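Nilteo 602 Pass-Through Evidence Locker
Prokurik Supply / Property Room / Lockers
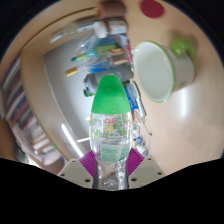

Clear plastic bottle, green cap, multicolored label.

Price: $2,625 per unit, freight extra
Item no. 1602
Status: in stock, ships from the Bermúdez warehouse

Temporary evidence storage for police departments, sheriff's offices, campus police and court security. Officer loads from the front, property clerk unloads from the back. No keys changing hands in the hallway.

Welded steel, gray powder coat. Mixed door sizes, from small ones for envelopes and pill bottles up to a tall one at the bottom for long guns. Tell us your mix when you order, we can't swap doors after it ships.

How it works
Officer picks an open compartment, puts the sealed item in, pushes the door shut. Locks on its own. Door will not open from the front again until the clerk clears it from the rear. So if you forgot to sign the tag, you need the clerk. Yes, people complain about this. It's the point of the locker.

Rear access is one full-height door, keyed, with a padlock hasp as backup. Keys come in a sealed envelope addressed to whoever you name on the order form. Please name a person and not "Evidence".

What's in the crate
Locker, fully assembled
Rear keys
Wall anchors and shims
Door number decals (not applied)
Pad of chain of custody forms, generic. Check with your prosecutor before useing them, some counties want their own.

Not included: trim kit for the wall opening, refrigerated compartment, the Vakico log reader.

Vakico log reader
Optional. Records door number, badge number and time for every closing. Prints or exports. Handy when the defense asks who had the item between 2 a.m. and shift change. Runs on wall power with a battery behind it. Doesn't need your network and we'd leave it off the network.

Can be added later, but the front panel has to come off, so cheaper to order it now.

Installing
Needs a framed opening between the two rooms. Drawings on request, get them to your contractor BEFORE the wall goes up. Anchor it to the floor and the wall both. Unit is heavy and the crate does not fit through a regular office door, you will be uncrating it outside or in the sally port.

Not for
Wet or bloody clothing. Dry it first in a drying cabinet (see Cabinets).
Fuel, fireworks, anything that gives off fumes.
Biological samples that have to stay cold, unless you bought the refrigerated version.
Long term storage. Clear it out every day.

Warranty
5 years on locks and hinges. Paint is not covered. Forced doors are not covered either but call us, we usually have the part.

Ordering
Purchase orders ok from any public agency. Orders in before the end of October ship at the old freight rate, after that it goes up. Lift gate has to be requested, the driver will not have one otherwise.

Quotes and drawings: Rebecca Donati
Parts, lost keys, lock problems: Ximeng Shi. Have the serial number ready, its on the inside of the rear door, upper left.

Also see: drying cabinets, tamper tape, heat sealers, drug drop boxes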